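Arnis Residents' Forum
Board: Building Standards and Utilities
Topic: Hot water temperature in shared kitchens

grecu_facilities
Members are asked to comment on the proposed change to the shared kitchen standard. Under the draft, hot water at the tap would be limited to 42 degrees Celsius in all buildings on the Bruller side. The present standard sets no upper limit. Comments received by Thursday will be passed to the building office with the draft.
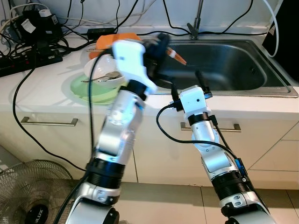
Shared kitchen, sink side.

jellel_block_rep
The residents of Jellel do not support the draft as written. A limit of 42 degrees is suitable for washing hands. It is not suitable for greasy pans, and most of our households wash by hand. We would accept 47.

m_tenant47
I must disagree with the previous post. Small children use these kitchens, and the difference between the two figures matters a good deal less to a pan than to a child. Detergent does most of the work in any case.

jellel_block_rep
With respect, the member has not had to clear a drain full of hardened fat. Our building paid for that work twice last winter. The draft says nothing on drains.

grecu_facilities
The point on drains is noted. Please keep replies to the text of the draft – maintenance charges are dealt with on a separate board.

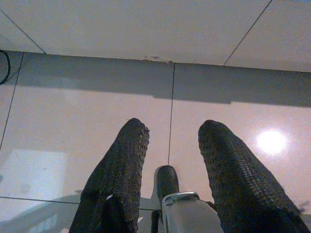 Posted by bruller_east, Member, 1000 posts

I have read the draft twice and find section four unclear. It refers to "the outlet," but does not say whether the temperature is to be measured at the tap or at the mixing valve. In an older building these can differ by several degrees. A limit that is measured in two different ways will be applied in two different ways.

I would also ask that storage temperature be left out of this standard entirely. Cooling the tank in order to cool the tap is poor practice, and the draft should say plainly that mixing valves are to be used.

m_tenant47
Agreed on the valves. I remain in favor of the lower figure.

jellel_block_rep
We could support valves if the cost is shared. A fee of 100 per household was mentioned at the last meeting, and our residents were not consulted on it.

grecu_facilities
No fee forms part of this draft. Section four will be reworded to state that the reading is taken at the tap. The choice between 42 and 47 stays open, and both positions will go forward.

bruller_east
Thank you. Please post the reworded section before the comment period closes.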